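Kaimal Episode Builder

Simulated manipulation demonstrations for policy training
Product page | Specifications | Licensing | Support

Overview

Kaimal Episode Builder generates and records pick-and-place demonstrations in simulated home interiors. Each episode pairs camera views with joint positions, gripper commands and a short written instruction. Output is meant for imitation learning and for pretraining before real-arm data is added.

The package runs on a single workstation. It does not need a physical arm. Scenes, objects and robot placement are read from a plain configuration file, and any episode can be rebuilt from its seed.

Scene library

The Sudstead interior set is supplied with every license. It consists of furnished rooms with tiled walls, wood floors, upholstered seating and low tables. The arm can be mounted on the floor, on a table or on a fixed stand. Target surfaces include soft furniture, which many tabletop sets leave out. Cushions are modeled as rigid bodies with a curved contact mesh, so a tall object placed on one may lean or tip if it is released too high. 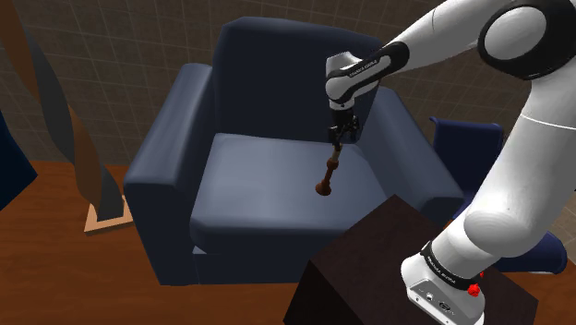
Turned wooden object held over a seat cushion, Sudstead interior set, room view.

Objects are drawn from a library of 486 rigid models. Mass, friction and center of gravity can be set per object or sampled from a range. Tall objects with a narrow neck and a wide base are grouped under "slender" and have their own grasp presets, with the fingers closing on the neck and the approach kept vertical.

Recording

Demonstrations can come from three sources: a scripted planner, a hand controller, or replay of an earlier episode with changed starting positions. All three write the same file format. The source is stored as a field in the episode header so that scripted and human examples can be weighted separately during training.

Hand control is supported through a six-axis input device or a tracked controller. Commands are sampled at the control rate and stored unfiltered. A filtered copy can be written next to the original if the training code expects smooth actions.

A recording session proceeds as follows:

Load the room and select the target object.
Reset the arm to its start position.
Start recording and perform the task.
Mark the episode as success, failure or discard.
Reset. The next seed loads automatically.

Failed episodes are kept by default. They are written to a separate folder and can be used to train a success classifier.

Cameras

Up to 5 cameras can be recorded at once. Room cameras are fixed to the scene. The wrist camera moves with the gripper and keeps the fingers in view at all times, which gives the policy a steady reference for finger position relative to the object. Offset, tilt and field of view are set in the configuration file.

The wrist view is the one most affected by clutter. Small objects are often partly hidden behind a finger during the last part of the approach. We advise against removing these samples, as a policy trained without them tends to stall close to contact.
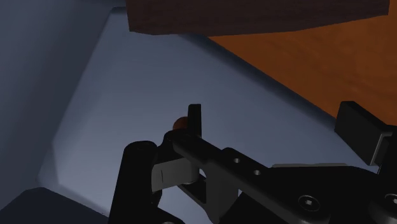
Close gripper view with a small ball beside the finger.

Depth and segmentation passes are optional and are rendered after recording. This keeps the frame rate stable during hand control. Rendering can be queued and left to run overnight.

Data format

Each episode is one folder containing compressed video per camera, a table of robot states and actions, and a header in JSON. The header lists the scene, seed, object models, camera settings, instruction text and outcome. Converters are supplied for the common training formats.

Specifications

Control rate: 20 Hz default, adjustable
Cameras per episode: up to 5
Object models: 486
Starter set: 2,415 recorded episodes
Disk use: roughly 200 MB per episode with all passes enabled
Grippers: two-finger parallel and linkage types
Outcome labels: success, failure, discard
Operating system: Linux, 64-bit

Occlusion settings

A fixed room camera will lose sight of the object in some arm postures, most often when the elbow swings between the camera and the target. The occlusion monitor logs the visible share of the object for each camera and each step. Thresholds can be used to flag an episode, to add a second room camera on the next reset, or to do nothing. The default is to log only. 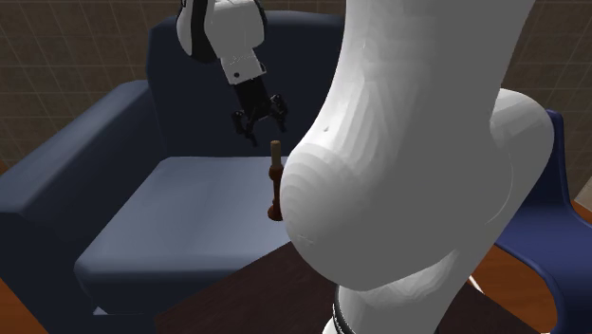 Brovbridge, on the user board, writes that the log-only default should stay, since flagged episodes were being dropped by their loader and the policy then did poorly whenever the elbow came near the target. They would like the visible share exported per step in the state table, and not only in the monitor log.

Per-step export is available from the January release. Set occlusion_export to true in the recorder section of the configuration file. Existing episodes can be updated with the supplied rebuild tool, without recording them again.

Compatibility

Trigger inputs for external start and stop are accepted over a serial adapter. The recorder has a profile for Takex input hardware, listed under Devices. Other devices can be added by mapping their signals in the same menu.

Licensing

Licenses are issued per workstation and include the Sudstead interior set, the starter set and one year of updates. Recorded data belongs to the license holder and may be redistributed. Room and object models may not be redistributed in editable form.

Related items: Kaimal Replay Viewer, Sudstead Kitchen Set, wrist camera calibration notes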